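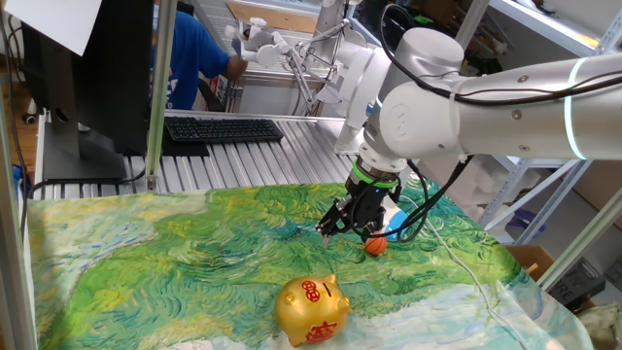 We run a small hotel in Prornmont and want to stop selling single-use plastic bottles in the rooms. The plan is a filling station on each floor and a glass carafe on every desk. The carafes have to be narrow enough to sit beside the lamp, and short. Picture something not much taller than the small orange basketball on the cloth. Has anyone done this without losing the minibar income?

Kenna MacBrayne

**Bjarke Grímsdóttir**

We did it at the Whitfield two years ago. Water sales dropped at first, so we put a branded refillable bottle in the room at $5. We ordered 600 and had 198 left by September. Ask your supplier who pays for filter changes. Ours didn't include them, and that cost more than the carafes did. Also check that the carafe fits your dishwasher racks. A wide neck is much easier to clean.

**Tallisex**

just charge for parking

**Ilum**

Agree with Bjarke on the filters. I'd start with one station on one floor and see if guests use it. We have 2, and the one by the elevator gets nearly all the traffic. The other is by the ice machine and people walk right past it.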